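Search this journal Enter keywords Search Advanced search

4. The sorting table after automation

4.1 Setting and division of work

Tidcombe prepares secondhand soft toys for resale. Before November, each of its sorting tables was worked by two people, one who took toys out of a basket and one who checked seams, eyes and tags and decided where each toy should go. At the tables we studied, the first of these jobs passed to an arm with a two-finger gripper, supplied under the product name Traltari. The second stayed with a person. The arm works from a camera at the wrist, and the inspector can see the same view on a small monitor (Figure 3).

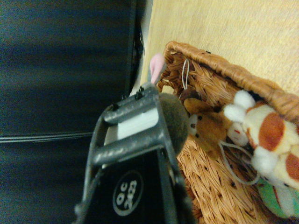
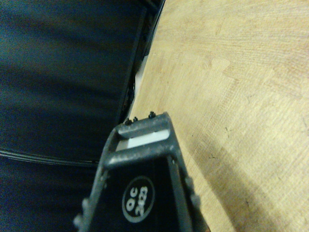
Figure 3. Wrist-camera views from one table. First view: the gripper against a gray plush toy at the rim of a wicker basket, with other stuffed toys in the basket. Second view: the gripper over the light wooden tabletop, next to a large dark surface.

We observed 116 hours of work and held 24 interviews with sorters, inspectors and shift leads. Vaughn Wojcik did most of the observation and Keisha Haddad most of the interviews. Names of staff are left out, and job titles are those used on the floor.

4.2 What the inspectors do now

The written job description for inspectors did not change when the arms came in. The work did. Under the old arrangement the picker handed over a toy and often said something about it: that it smelled of smoke, that there was a hard lump in the belly, that a second one like it was further down. Inspectors told us they had relied on these remarks more than they knew at the time. The arm sets a toy down and goes back for the next. Lumps and smells are now found by the inspector or missed.

Several inspectors responded by handling every toy twice, once quickly for smell and stuffing and once for the regular check. This is slower, and it does not appear in the table records, which log only the time at which a toy is passed or rejected. One inspector with long experience put it this way: "I used to get half the answer with the toy. Now I start from nothing each time." A shift lead at the same table thought the double check was a habit that would fade. It had not faded by the end of our visits.

Inspectors have also taken on a part of the job that we call tending. Toys with loops of string, long limbs or very soft bodies are harder for the arm to lift cleanly, and toys that lie close together sometimes come up in pairs. Inspectors learned to look at the basket before a run and turn or separate the ones they expected trouble with. Tidcombe's training sheet tells them to leave the basket alone and let the arm retry. In practice most did not wait. A table is expected to clear around 200 toys in a shift, and a string of failed lifts is charged to the table, with no separate entry for the arm.

4.3 Pace and talk

Both sorters and inspectors said the tables had become quieter. Pickers had talked with their partners and with the next table over, and some of that talk was useful in a narrow sense. It was how people heard that a batch was poor or that a bin was filling up. A good deal of it was ordinary conversation. After the change, inspectors at neighboring tables faced the same way but stood too far apart to talk easily. At one table the inspector had moved her stool to the end nearest the next station, and her lead allowed it.

Views on pace were mixed. Some inspectors liked that the arm did not hurry them and could be paused without an argument. Others disliked that it never slowed down late in the shift, as a partner would have. Pausing was allowed at any time, but pauses were shown on the lead's screen, and newer staff used them less than those who had been at Tidcombe for years.

4.4 Where the pickers went

None of the pickers at the tables we studied were let go in the period we cover. Most moved to packing. Three became what the firm calls floaters, who go from table to table when an arm stops and who also refill baskets. Floaters were the most positive group we spoke to. They described more walking, more variety and more say over the order of their work. Former pickers in packing were less content, mainly over the loss of a fixed partner.

The floater role was not in the original plan. It grew out of the first weeks, when inspectors had to leave their own work to clear a stopped arm, and it had no pay grade of its own when our fieldwork ended. We return to this point in Section 5, where we compare Tidcombe with the Lenance site.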